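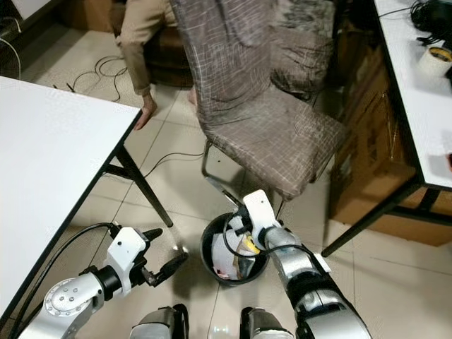 Dudás is a small clothing and accessories shop, and we are looking for a product copywriter to join us from May, someone who can tell a tote from a shopper and enjoys explaining the difference to other people. We sell bags, scarves, knitwear and a good many hats, and every piece gets its own short description on the website, written by a person who has held it and tried it on. You will need an eye for cloth above all. If you look at the brown and grey plaid on that chair cover and find yourself wondering what to call the thin white grid running through it, we would very much like to hear from you – we have had longer talks than that over a single scarf.

The work is 4 days a week, and much of it can be done from home once you have settled in. There are almost 900 pieces waiting for new wording before the autumn range arrives, so you won't be short of things to do! You don't need a fashion degree. Shop experience is welcome, and so is a patient way with sizes and washing instructions.

To apply, please send a letter and 2 descriptions of clothes you own, whatever state they are in, to Béla Hajdu at the shop. He reads every one and does his best to write back – it may take him a little while.

14 shares
3 comments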